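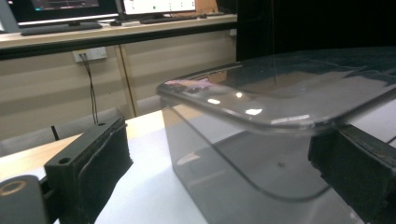

*Gray plastic container on a white tabletop.*

**Progress report: Poll worker training and voter information, Nonholm district**
Reporting period ending 2026-07-14
Submitted to the Kong Fund by the Hosport Civic Office

The grant pays for two pieces of work ahead of the local council election: training poll workers for the polling stations in Nonholm, and getting plain-language voter information to households in the outer wards. Both are under way. Training is ahead of the plan and the household mailing is behind it.

## Training

We have trained 289 poll workers so far. Each session runs for a full morning and covers opening the station, checking names against the register, helping voters with disabilities, and closing and recording the count. The section on provisional ballots was rewritten after the first two sessions. Trainees kept mixing up the two envelope types, and the old handout used the same wording for both.

Attendance was weakest in Liltik, where the bus does not reach the school hall before mid-morning. We moved the start time back by an hour for the remaining Liltik sessions. There are 30 places still to fill, most of them for evening shifts.

## Voter information

The leaflet went to 3123 households. It gives the polling hours, the list of accepted ID and a phone number for questions. The second mailing was meant to follow in the same month but is waiting on the final ward map. The council approved a change to the Liltik boundary after our text had gone to the printer, and we did not want to send people to the wrong station.

Calls to the phone line were mostly about ID and about registering after a move. We have added both points to the front page of the second leaflet.
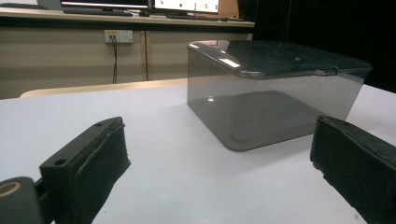

*Gray storage box with its lid on.*

## Spending

Training costs are within budget. Printing will go over its line by the price of resetting one page. We ask to cover this from the travel line, where money is left because most trainers live in the district. No change to the grant total is requested.

## Next period

- Fill the remaining poll worker places
- Print and send the second leaflet once the ward map is final
- Hold a refresher session for station supervisors
- Test the results phone-in with all Nonholm stations

We need a written answer on the budget transfer before the printer's deadline at the end of July.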